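Call for Participants: Operator Study on Gripper and Controller Comparison

Haleso Test Lab, Riihimäki
Last updated: 1 August 2020

12 shares | 3 comments

Haleso is looking for paid participants for a comparison study on two-arm manipulation. The work is part of the Gondico project, which evaluates parallel grippers and hand controllers for light assembly and sorting. Participants will operate a pair of arms from a seated position and carry out short handling tasks with ordinary hand tools and small parts. No previous experience with robots is required, and part of the study depends on having operators who have none.

What is being compared

The study covers 2 gripper finger sets and 2 controller types. The finger sets differ in pad shape and in the stiffness of the pad material. The first controller is a pair of leader arms, which the operator moves directly and the robot arms follow. The second is a pair of handheld grips with a trigger for opening and closing. Each participant uses both controllers with both finger sets, in an order assigned before arrival.

The arms, the rail they stand on and the task area stay the same throughout. Finger sets are changed by lab staff between blocks. Participants do not handle tools or fasteners on the station and are not asked to adjust anything on it.
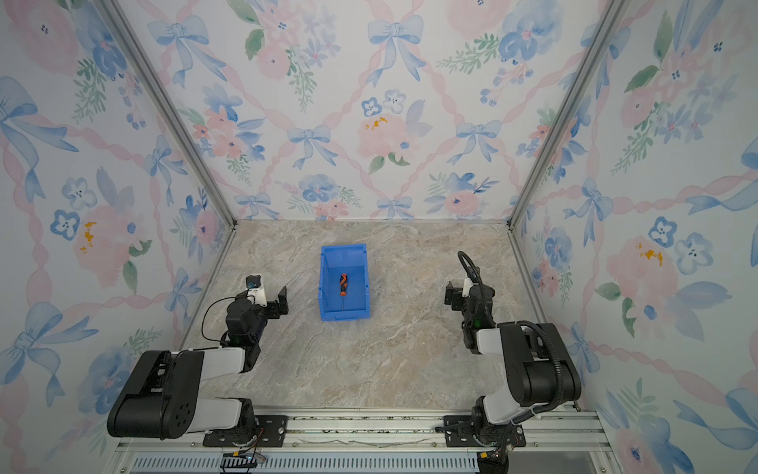 Tasks are short and repeat many times. A typical one is to take a single tool out of a bin and set it down on the floor panel beside it, or to put it back. Others involve passing an object from one gripper to the other before placing it. Thin round shafts are included on purpose, as they are where the finger sets are expected to differ most. A trial ends when the object is released in the target area, or when the time limit is reached. Dropped objects are recorded as drops and the next trial begins. Speed is logged, but participants are told to work at a pace they can keep up for a full block.

Video from the workspace and joint data from both arms are stored for every trial. Participants are not filmed. After each block there is a written form on effort, comfort and perceived control, and at the end of the final session a longer form on preference.

Time and place

Sessions are held at the Haleso lab in Riihimäki. Each participant attends 3 sessions of 115 minutes, including breaks. Sessions should be at least one day apart and completed within the same month. The first session includes a safety briefing and a practice block that is not scored. Practice uses the same station and the same objects as the scored trials.

The study aims to collect 2000 valid trials in total. Recruitment will close when the session calendar is full. A pilot was run in June with lab staff only, and its data will not be used in the comparison. Two changes were made after the pilot: the time limit was extended for handover tasks, and the rest period between blocks was made fixed.
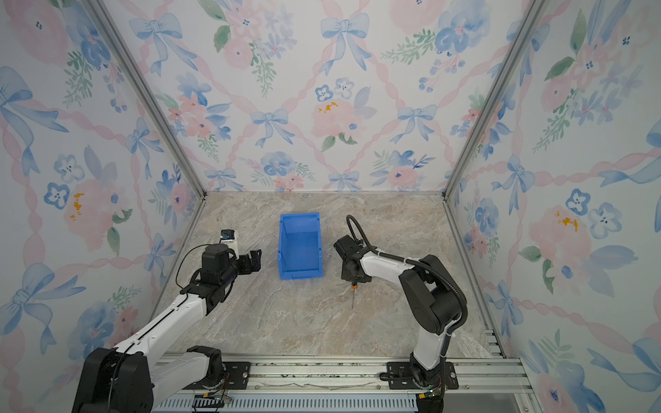
Two-arm station with blue bin and screwdriver.

Who can take part

Applicants must:
- be 18 or older
- have normal or corrected vision
- have full use of both hands and be able to sit for the length of a block
- be able to follow spoken and written instructions in English or Finnish
- be able to attend all sessions

Left-handed applicants are encouraged to apply. Current employees of Haleso or of Gutitz, which supplies the finger sets, cannot take part. Persons who took part in the pilot are also excluded.

People with professional experience in teleoperation may apply, but places in this group are limited. Please state the type of system used and for how long. Experience with video games or remote-control models should be mentioned on the form as well - it does not affect selection, but it is used when assigning the order of conditions.

Payment

Participants are paid a fixed fee per completed session, with an additional fee after the last one. Fees do not depend on speed or on the number of successful trials. Local travel is reimbursed against receipts. A participant who withdraws keeps the payment for all sessions completed up to that point.

Data and consent

A consent form is sent with the confirmation of the first session and is signed on arrival. Trial data are stored under a participant code. Gutitz receives results by finger set and controller, with no personal details. Participants may withdraw at any time without giving a reason and may ask for their trial data to be deleted until analysis begins.

How to apply

Use the application form on the Haleso website and select "Gondico operator study." State your preferred hours, your dominant hand and any experience as described above. Applications are handled in the order received. Selected applicants are sent a list of open session times and should reply with their choices before the deadline given in the message.

Questions about access to the building or about the equipment can be sent through the same form.

Contact | Privacy | Copyright 2020 Haleso | Back to top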